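Didlow Scalloped Bakeware
Glazed ceramic baking dishes with polka-dot decoration

Product line: Mutar Kitchen
Series: Didlow
Item no.: 384
Material: ceramic, glossy glaze

Overview

The Didlow series is a line of ceramic baking dishes with a scalloped rim and a white polka-dot pattern over a solid ground color. It is intended for gratins, baked pasta, cobblers, and similar oven dishes served from the same vessel. All colors share one body shape and one glaze finish. Colors are sold separately and can be mixed on a single order.

Colors

Turquoise blue
Lime green
Dusty pink

Dots vary in size and spacing from piece to piece. Fired color may differ slightly between batches. Orders for matched pieces should be placed together so they can be picked from the same batch.

Dishwasher loading

Didlow dishes are rated for household dishwashers. Load them on edge, parallel to one another, with the open sides facing the same direction. Scalloped rims may overlap when viewed from above, but the walls should not press against each other. Lower each dish into the rack by its upper edge and let it settle between the wires before releasing it.
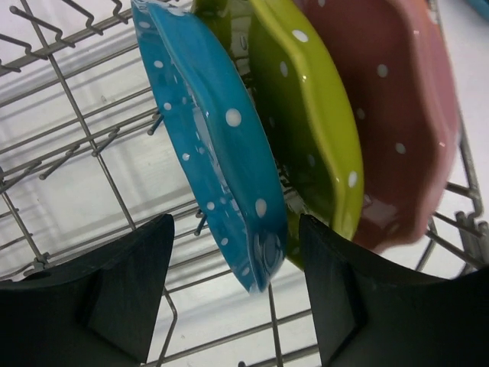

Oven and freezer use

Maximum oven temperature: 384°F
Microwave: yes
Broiler: no
Stovetop or open flame: no
Freezer: yes, uncovered or with film

Do not move a dish directly from freezer to oven. Allow it to reach room temperature first. Set hot dishes on a dry cloth, cork, or wood surface. Cold water must not be added to a hot dish.

Cleaning

Soak baked-on residue in warm water with dish soap before washing. Use a nylon brush along the inside of the rim, where the curves hold starch and cheese. Steel wool and scouring powder will dull the glaze. Gray marks left by metal utensils can be removed with a non-abrasive ceramic cleaner.

Ordering

Single dish, any color: item 384
Set of 2, same color: item 384-2
Case pack: 19 dishes, assorted colors
Trade minimum: 166 dishes per shipment

Retail orders are filled by Pandance. Trade orders are filled from the Gavalas warehouse and leave on Thursday. Report chips or cracks before first use and keep the original carton until the claim is closed.

Related items

Didlow oval server
Didlow ramekin
Gavalas cork trivet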